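Diary > 2025 > September > Workroom

Print this page | E-mail this page

Sep 19, 2025

Up before seven and had the back room to myself. Rain most of the morning. Put the heater on for the first time since spring and it smelled of dust for an hour, then stopped.

Spent the first part of the day clearing the bench. It had got to the point where I was working on the corner of it with everything else pushed back against the wall. Two boxes of mains leads went under the shelf. The dead monitors from Sotholm are stacked by the door for the recycling run, and the good one has gone on top of the filing cabinet until I find a stand for it. I found the small torch I have been looking for since the summer. It was inside a kettle box, along with a bag of rawlplugs and the instructions for the old shower.

Wrote up the book while I had the table clear. The last entry was 415, a laptop with a broken hinge, so today's machine went in as 416. I am still using the ruled book from Jandis and there are enough pages left to see out the year. I did think about moving it all on to a spreadsheet but I like being able to leave it open on the bench with a screwdriver across it.

Toast at ten. Phoned Pesine about the order. They have the thermal paste and the coin batteries but the cleaning swabs are out of stock, and they could not say when. I asked them to send what they had. Postage is the same either way, so I will have to pay it twice if I want the swabs later. Might just use cotton buds as before. They leave fluff on everything but it blows off.

Then 416. It is one of the office desktops from the Nakamura clear-out, and has been sitting under the stairs with a sheet over it. The complaint on the label was that it switched itself off after a while, with no message. There was nothing else on the label, not even who had been using it. Outside was scuffed but not bad. One rubber foot missing. Somebody had put a sticker on the lid and then picked most of it off again, which left a grey patch that took me longer to get rid of than anything else on the case. White spirit did it in the end, then soapy water, then a dry cloth.

Took the lid off by the window. I always do the vents first, so I went round those with the soft brush and the hand vacuum held close by. The dust came away in felt, in one piece at the back, like the stuff from a tumble dryer. Then the fan. I held the blades still with a finger and did each one with a damp cloth and a cocktail stick for the hub. It turned more freely after, though there is a slight tick when it is slow. I have written that down and will listen to it again when it is running.

The heatsink was the awkward part. The old paste had set hard and I did not want to pull at it, so I worked it a little to each side until it let go. The last one I rushed came up with the processor still stuck to the bottom of it, and I had a very bad afternoon with a magnifying glass and a pin. No such trouble today. Wiped the top with a cloth and a bit of isopropyl, and went over it again with a fresh corner.

Stopped for lunch at that point. Soup, the end of the loaf, an apple. Rang about the gutter and was told it would be December before anyone could come, which is no use with the weather we are having. Put the bucket back out. I may go up the ladder myself if there is a dry morning next week, at least as far as the bend where the leaves collect.

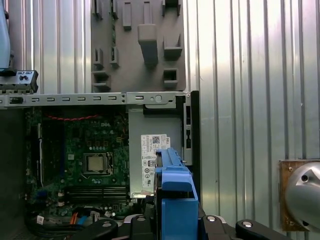

Back at the bench by half past one. With the heatsink off you can get a proper look at the processor sitting in its socket, and at the memory slots. I went along the slots with the dry brush. I also looked over the small capacitors for any that had swollen, and did not find one. The power supply is the part I trust least in a machine that cuts out, and I have a spare from another Dell that I think will fit. I would sooner try it with the old one first, so that I know what I have cured. The label on it is still clean enough to read, so I copied the details into the book.

I left the wiring alone apart from getting the dust out from between the leads. It is tempting to tidy it all up with ties, but then I forget how it went and spend twice as long putting it back.

The thing I could not do was finish. I had been sure there was enough paste in the tube for one more, and there was not, only a dry crumb at the nozzle. So it stays open until the Pesine parcel arrives. I put a clean tea towel over the lot, and the screws are in an egg cup with a bit of card on top – long ones in the cup, short ones in a twist of paper.

Went out at three for milk and stamps. Spent £3.74 that I had not meant to spend on a tin of biscuits. Came back the long way by the allotments, as the rain had gone off. Beans finished, by the look of them, and a good many pumpkins.

Did a bit more on the shelves before tea. The drives are now in one drawer and the memory in another, each stick in its own bag. I threw out the printer cables, all but two. I also threw out the box of floppy disks, having gone through it first. Nothing on the labels I recognised.

To do: listen to the fan on 416 once it is back together. Ask Sotholm if they want the monitor arms or if I can keep them. New bulb for the bench lamp, small screw fitting. Find the other rubber feet, which I think are in the tobacco tin. Ring about the gutter again and ask if there is a waiting list.

Bed at ten. Wind getting up a bit, bucket half full.

Print this page | E-mail this page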